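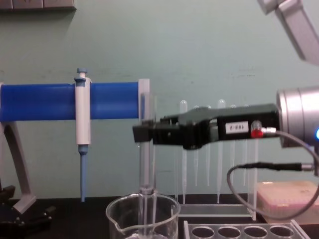 Wet Bench Gallery – Brerkbridge Teaching Lab

The wet bench at Brerkbridge was refitted in February, and the glassware now lives out in the open instead of in the drawers under the window. Students from Clungate and Rostside share it through the term. The pictures on this page show the small things that sit along the back wall. Click any picture for a larger view.

The micropipette hangs from the blue bar of its stand, with the tip end clear of the counter. We ask everyone to hang it back up after use – never lay it flat with liquid in the tip. The beaker stays next to the stand so that nobody has to reach across the bench for it.

Plastic transfer pipettes go in the clear rack, bulbs up. They come in different lengths, and the rack takes them all. They are good for moving a little liquid when the exact amount does not matter.

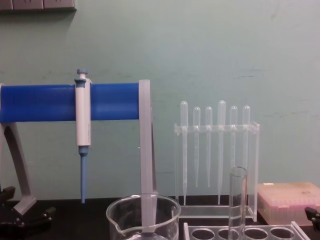

For anything that has to be measured, use the micropipette. Check the volume setting before you start, and change the tip between samples. New tips are in cabinet 129, on the shelf below the gloves. If the box is down to the last row, write it on the order sheet by the door.

Test tubes have a clear acrylic rack of their own. Lower each tube in straight and let it settle before you let go of it. The Erlenmeyer flask and the beaker stay on the table with the rack, and the black cloth goes under everything. Clear glass is easier to find against it.

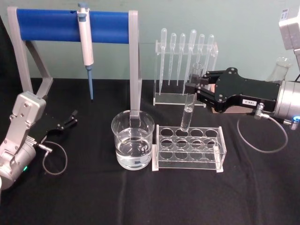

Ingrid Esposito

I look after the bench and keep the list of what is on it. Replacement glassware comes out of the Ambrose storeroom, room 428, and can be picked up any morning before class. Chipped beakers go in the broken glass box – please do not put them back on the shelf. Geum-ok Baek has the key when I am out.

Related galleries
Balance Room
Fume Hoods and Sinks
Rostside Open House
Storeroom Shelving, Part 2

Print this page | E-mail this page

Contact the lab office | Copyright Brerkbridge Teaching Lab | Back to top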